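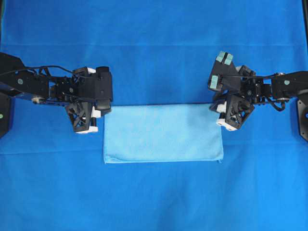 Gakcombe, March 3, 2023

Section 5. Washing and Storing Cleaning Cloths

This section covers the cloths supplied with the Gevov glass and counter care kit. Read it before the first wash. Cloths washed with the wrong products leave streaks and may have to be replaced early.

Before first use

1. Take off the paper band and any stitched tag.
2. Rinse each cloth in cool water until the water runs clear.
3. Hang to dry. Some loose color in the first rinse is normal.

Machine washing

1. Shake the cloths outdoors to get rid of grit and crumbs.
2. Sort them from cotton items. Microfiber picks up lint from bath towels and holds on to it.
3. Set the machine to a warm cycle, no higher than 88 °F.
4. Add half the usual amount of liquid detergent. Powder may not dissolve fully at this setting.
5. Run one extra rinse.

CAUTION: Do not use fabric softener, dryer sheets or chlorine bleach. Softener coats the fibers and the cloth stops taking up water.

Drying

1. Dry on a line, or tumble on the lowest heat.
2. If you use a dryer, clean the lint screen first.
3. Do not iron.

Folding for use

1. Lay the cloth flat and smooth it with your palm.
2. Fold it in half, then in half again.
3. Wipe with one face until it is soiled, then turn to a clean one. Refold to reach the inner faces.

NOTE: For windows, use one damp cloth and one dry cloth. Keep the dry one folded until you need it.

Storage

Keep clean cloths in a closed drawer or in the Stornota bin, away from sawdust and pet hair. Cloths used with Ajayi oven cleaner must be stored apart and never used on glass.

CAUTION: Cloths that have been used with oil-based polish can heat up by themselves when bunched together. Spread them out flat outdoors until fully dry.

Replacement

Replace a cloth when it smears after washing or feels stiff along the edges. To order, use part number 500 for the standard cloth and 49 for the glass cloth.

Go to Section 6 for spray bottle care.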